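# 4. What the fast-track figures can and cannot show

Figure 1. Drinkware and a wire dish rack on a black work surface with white veins. 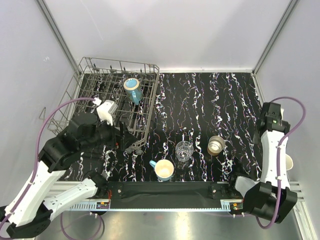

## 4.1 The claim being tested

Insurers who sell accidental damage cover for household contents often say that paying small claims quickly, with few questions, saves money for everyone. The idea is simple enough. A broken set of glasses costs little, a visit from an assessor costs a good deal more, and a customer who is paid by the end of the week is likely to renew. Zuvport has made this case more loudly than its rivals. Its Kitivik scheme pays claims of up to €2000 on the strength of a short form and a phone call, and the company's own review calls the results a clear success.

We are less sure. The review was written by the team that designed the scheme, and it compares fast-track claims with claims that went down the ordinary route in the same branches. Those two groups were never alike. Claims handlers chose which route a claim would take, and they chose with the file open in front of them. A neat claim from a long-standing customer went one way. A claim with a missing receipt, a late report or a quarrel with the landlord went the other. If the second group then took longer to settle and produced more complaints, we would expect that whether the scheme worked or did nothing at all.

Veloso made a similar point in an unpublished note on travel cover, and his warning applies here with more force. In travel insurance the handler usually has a booking or a medical bill to go on. In household breakage there is often only the customer's word, and so the handler's private judgement does more of the sorting.

## 4.2 The files

We were given 408 closed claim files from the Vallejo office, all of them for accidental breakage in kitchens and dining rooms. Names and addresses had been removed before we saw them. The office also took out files that were still in dispute, a decision we asked about twice and were told was normal practice. It may be. It also means that the claims most likely to have gone badly are the ones we cannot see, and every result in this section should be read with that in mind.

Each file was read separately by Coelho and Salcedo, who recorded the route taken, the sum asked for, the sum paid, the time to settlement and the reason given for any reduction. They agreed on the route in every case. They agreed less often on the reason for a reduction, mostly where the handler had written something like "wear" or "adjusted as discussed" and left it there. We kept these as a separate group and did not try to guess what had been discussed.

The sum asked for was taken from the first form. This matters more than it might seem. In several files the customer sent in a second, lower figure after the phone call, and the Zuvport review counts only the later one. By that method a customer who was talked down on the phone appears as someone who was paid in full.

## 4.3 Speed

Fast-track claims were settled sooner. We found nothing to put against this, and a scheme that skips the assessor's visit could hardly do otherwise. The question is how much of the gap belongs to the scheme.

When we set aside ordinary-route claims with no receipt, a good part of the gap went with them. It shrank again once we left out claims that had sat waiting over the December closure, when the ordinary route had no assessor on call but the fast-track phone line stayed open. What remains is a modest saving of time for tidy claims made by people who had kept their paperwork. This is worth having. It does not support the company's statement that the scheme "changes the experience of making a claim", since these customers were already having the easier experience.

## 4.4 Satisfaction

The review reports that 80 per cent of fast-track customers were satisfied or very satisfied. No response rate is given. We asked for one and received instead a description of how the survey was sent: by text message, at the moment the payment was released. People who had just been told that money was on its way were asked how they felt about it. Customers whose claims were turned down got no message at all, as there was no payment to set it off.

We would not throw the survey away, but we cannot find a use for it in judging the scheme. Esteban, reading an earlier draft, suggested that renewal would be a better guide. We agree in principle - people can say what they like in a text message, but renewing costs them something. The trouble is that renewal data for Vallejo are held by Pulum, the broker, under an agreement that does not allow them to be matched to claims.

## 4.5 Dishonest claims

It is often said that quick payment invites false claims, and just as often that it does not. The review takes the second view and points to the low number of fast-track claims marked as suspect. We do not think this number means very much. A claim is marked as suspect when somebody looks at it closely, and the whole purpose of the fast track is that fewer people do. Finding little in a place where little searching was done is weak evidence in either direction.

For the same reason we resist the opposite reading, put to us by one handler, that the clustering of claims just under the €2000 limit must be a sign of cheating. There is a cluster, and it deserves a proper look. Some of it may come from customers rounding down to avoid a visit, or from handlers suggesting that they do. Rozīte has argued that any published limit will draw claims towards it, honest ones included, and we see no way to tell these cases apart from the files alone.

## 4.6 What would settle the matter

A fair test would take the choice of route away from the handler. Claims under the limit could be sent down one path or the other by lot, for a single season and in a single office, with disputed files kept in and the survey sent to everyone after closure, paid or not. The cost would be small beside what Zuvport has already spent on promoting the scheme. We put this to the company and were told that it would be unfair to make some customers wait - an odd objection, given that handlers in Vallejo make some customers wait every working day.

Until such a test is run, we treat the saving in time as real but overstated, and the claims about satisfaction and fraud as unproven. Section 5 turns to the wording of the policy itself, where the meaning of "sudden and unforeseen" raises problems that no change in handling would remove.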